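Speaker notes – "Where the jumper goes: a year of clothes repair in Savstead"
Dec 18, 2024. Forty minutes if I behave, fifty if I don't.

Start before they've all sat down. Ask who is wearing something with a hole in it. Wait. The hands go up slowly and always belong to the people with the best coats.

Savstead has one high street, two charity shops and a clothes bank behind the swimming pool. We followed what went into that bank for a year. 3,705 garments. Don't read out the spreadsheet. Last time I read out the spreadsheet.

First point is ribbing. Knitters know this, everyone else thinks a cuff is just where the sleeve stops. Rib stretches and springs back, and when it stops springing back people decide the whole garment is finished. The rest may have ten years left in it. 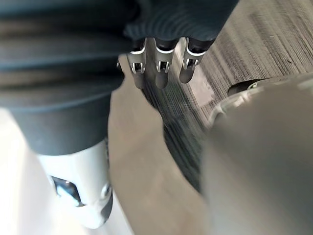
Surely most of it simply isn't worth the thread, as Brimlow put it in their written reply to our draft, and a new jumper costs less than an hour of a mender's time. Read that out fairly, no funny voice. They have a point about the money. Where I part company with them is on who pays for the other end of it, and on the thread, which costs pennies.

Numbers, quickly. Of the 3,705, we put 1,673 down as wearable as they stood. Another 961 needed one repair and nothing more: a seam, a zip pull, a hem. The rest were rags, or wet, or (once) a curtain with the rail still in it. Pause for the curtain. It did well in August.

Second point, sleeves. They go at the hem and the elbow, and the elbow gets all the sympathy. Leather patches, poems. A frayed hem gets pushed up the arm and ignored until it unravels in a meeting.

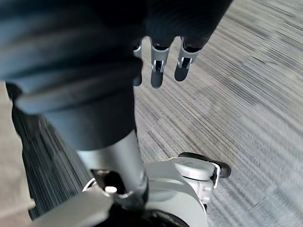
Slide 9: Black sleeve, ribbed hem.

Explain the Vomora method here. It's a small mending workshop with a grand name and a leaking roof. Pick up the live stitches, knit the new rib downwards, cast off loosely. They quote 98 minutes for a pair of cuffs, and I have never once got under two hours – mention this, it cheers people up. Hand round the sample cuffs. Get the sample cuffs BACK.

If someone asks about matching the wool: you can't, stop trying. Go for a clear contrast. Nearly matching looks like a mistake, orange looks like a decision.

Skip the bit on moths if we're past half an hour.

Third point, fleece. Everyone groans at fleece. It pills, it sheds, it arrives in the bank by the sackful every spring when people discover gardening. But it's forgiving stuff to sew. It doesn't fray when you cut it, a clumsy stitch sinks into the pile, and a child can patch it. Several have, and the results are in the box by the door.

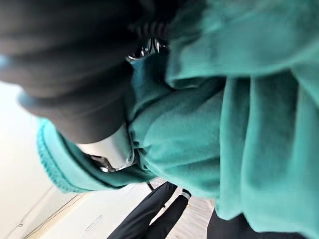
Notes by the author, repair organiser, Savstead Mending Room

Back to the money, as promised. Østergaard, the shop by the station, tried a repair counter for one winter. It lost a little every week and brought people in who then bought socks. Whether that counts as failure depends on how you feel about socks. They closed it in the spring and sent us the sewing machine, which weighs as much as a calf.

What I'd ask of the room: one garment each, the one already on the chair at home. Leaflets have the opening hours. The hours on the yellow leaflets are wrong, use the white ones.

Questions. Someone will ask about tights. The answer is no.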